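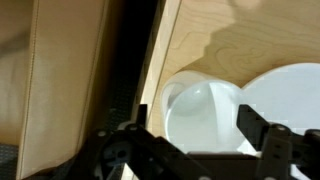
Attachment 1: beige panel with seam, gap, edge of wood top

Ticket 2406
Product: Vasconcelos wood top, light finish
Opened by: Yvonne Fairclough
Assigned to: Shiyu Jia
Status: Closed
Priority: Low

Yvonne Fairclough, 9:12 am
The wood top no longer sits against the beige panel. There is a dark gap between them that runs at an angle, and small things drop into it. I lost two pens and a key down there this week. The top was fine when it was put in last January. I have not moved it on purpose, but the floor was cleaned recently. Is this a bad part or something I can fix?

Shiyu Jia, 10:05 am
Thanks for the photo. The stitching on the panel looks even and I see no split along the edge of the wood, so I don't think you need a new part. Please check:
1. Are all the feet touching the floor?
2. Does the top slide when you push it from the front?
3. Are the two rear brackets tight?

Yvonne Fairclough, 11:40 am
Feet are fine. The top slides a little at one end. One rear bracket is loose and the screw turns without catching. The other one is tight.

Shiyu Jia, 1:15 pm
Then the top has swung out on the good bracket. Take everything off it first. Back out the loose screw, push the top toward the panel until it lines up, and put in the longer screw from kit 484. Don't use a power driver. Stop when it is snug. I asked Honeylyn Sebastian to send you the kit.

Honeylyn Sebastian, 1:32 pm
Kit 484 going out today, no charge.

Yvonne Fairclough, 3:20 pm
Kit came. Long screw is in and holding. The gap is closed except for a sliver at one end. Got the key back, and one pen.

Shiyu Jia, 3:41 pm
A sliver is within tolerance for this model. If it opens up again, reply here and we'll swap the bracket. Closing.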